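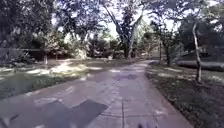 Walking group: what's changing this winter

The Thursday walks from Plidport library carry on through the cold months, with a later start. We now meet at 10 by the side door, as the front steps are being repaired. Gholamreza Farahani is leading until the end of the season and has asked that people ring him if they want a lift, so he can plan the cars the night before.

The short route stays on paved paths the whole way and suits pushchairs and wheelchairs. It is nearly 2 miles, with places to sit. The longer route goes on past the old Direl works, which shut in 1946, and comes back along the canal. Wear boots for that one, as the towpath floods by the second lock.
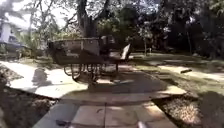 Tea afterwards

The Daneshvar bakery has offered us the back room again. Tea is still free for walkers, but cakes are now paid for at the counter.

We had 22 people at the November walk and the room was a squeeze.
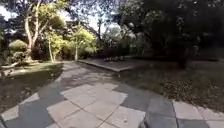

If numbers stay that high we will split into two sittings, with the short route going in first. Please tell Gholamreza which route you have picked before you set off. Dogs are welcome on both, but they can't come into the bakery.
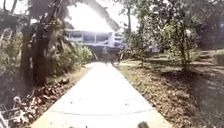
Maps and dates

Afshin Dehghan has redrawn the route map and put in the new crossing on Urnutum Road. Copies are at the library desk. The next planning meeting is on Fri 28 January, upstairs at the library, and anyone who fancies leading a walk in spring should come along or leave a note at the desk.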